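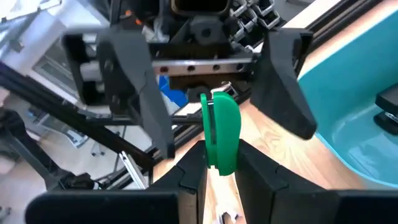 Green half-disc piece held upright, turquoise container beside it.

Sildale Desk Items – data card

What this set is about

Sildale Desk Items is a collection about small office things made of plastic, and about putting them away. The subject is the kind of object which lives in every desk drawer: staple removers, staplers, rings or rolls, and little boxes whose use you must guess from the shape. They are laid on a table with a wood grain, and a basket stands behind them. The work is to pick up the items and clear the table.

The set was prepared in Clurkinbridge by Apolline Huet and Raphaël Baudry. Apolline chose the objects and wrote the labels. Raphaël checked the labels and keeps the files in order. Please write to either of us if you find a mistake.

How the items were chosen

We wanted objects which are similar in size but behave differently in the hand. A staple remover is a good case. It has two plastic wings with a metal jaw between, and it looks different from each side. Lying on its side it shows two round lobes and is easy to confuse with a toy. Standing with the wings open, it is wider than you expect.

Colour was the second point. Most office shops in our area sell everything in black, so we ordered from Barbier, a small stationery seller, and asked for the brightest items they had.

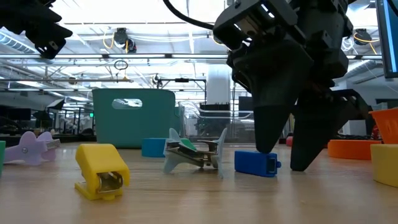
The names of colours gave us more trouble than the names of objects. What Apolline calls lavender, Raphaël calls light purple, and for the basket we have used both "teal" and "turquoise" in the notes. We decided to keep one word per object in the label file – the other words are in the column "also_called".

Contents

sessions/ – 8 sessions, each of roughly 30 minutes
labels/ – one text file per session
notes/ – remarks of the two annotators, not corrected for spelling
items.csv – list of objects with label, colour and other names

Label rules

An item is labelled "on table" when any part of it touches the table. It is labelled "in basket" only when it is fully inside the rim. If an item leans on the basket from outside, it stays "on table".

When one object is partly hidden behind another, label the part you can see and add the mark "hidden". Do not guess the object from its colour alone, as there are several blue things and more than one green.

If you are not sure between "stapler" and "staple remover", use "stapling_tool". We prefer a general label to a wrong one.

Known problems

In 3 sessions the reflections on the table are strong, and the edges of the pale items are hard to follow.

The notes of the Drarkley session use an older list of names. They will be changed in the February version.

Some small tabs and ridges on the plastic pieces have no label of their own. We tried to name them, but the two of us did not agree often enough.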